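3. Data Collection

3.1 Hand-held grippers

All demonstrations in the Plella set were recorded without a robot. The operator works with a gripper in each hand, and each gripper carries its own wrist camera looking down past the jaws. There is no head camera and no fixed camera over the table, so the policy sees the cloth only from close up. We chose this setup after a pilot in March, in which an overhead view was often blocked by the operator's forearms during folds.

The task is table work with a printed cloth, a light plastic basket and small soft items. We used printed fabric on purpose. A plain cloth gives the tracker very little to hold on to once it fills the view, and early tests on plain cotton lost position in the middle of a fold. With the fruit print, the tracker found enough corners in nearly every view. Figure 1 shows a two-handed step, with a strip of the cloth held between the jaws of one gripper and the other gripper close by. A fold has been raised between them and the hem can be seen along its edge.

Figure 1. Wrist camera view with both grippers over the cloth.
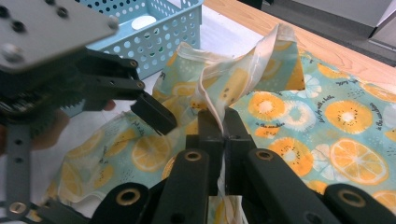

3.2 Labeling of contact and release

Each recording was cut into segments by hand. Two of the authors, Effiong and Bako, labeled the recordings separately, using the same four tags: approach, contact, carry and release. The first full pass was finished on 5/10/22. The final set holds 347 recordings and 3143 segments. Where the labelers disagreed on a boundary, the earlier time was kept. A release was marked at the first view in which a clear gap could be seen between the pads and neither pad was pinching cloth.

This rule worked well for thick folds. It was harder to apply to thin items. A ribbon can lie against one finger without being held, and from the wrist view the two cases look much alike.

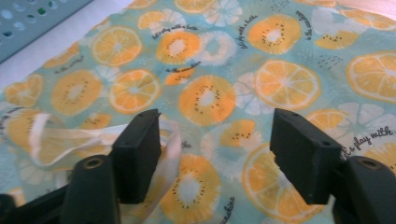

For this reason we added a second check based on jaw width, which is read from the finger markers at every time step. If the width was above the threshold set for that item, the segment could not carry the contact tag. The check changed some 467 segments, most of them involving ribbon or the narrow end of the cloth. We trained the policy on both versions of the labels, and the results for each are given in Section 5.

3.3 Views without cloth

The policy must also act when there is little in view to guide it. During an approach, the wrist camera may see mostly bare tabletop, with the basket near one edge of the view and the fingers well apart. Tracking on these segments relied on weak features such as the basket holes and the seams in the table surface. We kept these segments in the training set. Removing them made the set easier to track, but the policy trained on the smaller set, named Wesari-S, tended to close its jaws too early when the cloth was out of view. 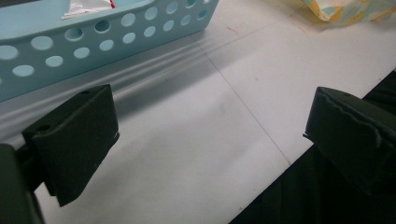

3.4 Train and test split

Recordings were split by session, so that no session appears in both parts. All sessions took place at our Ciltville site.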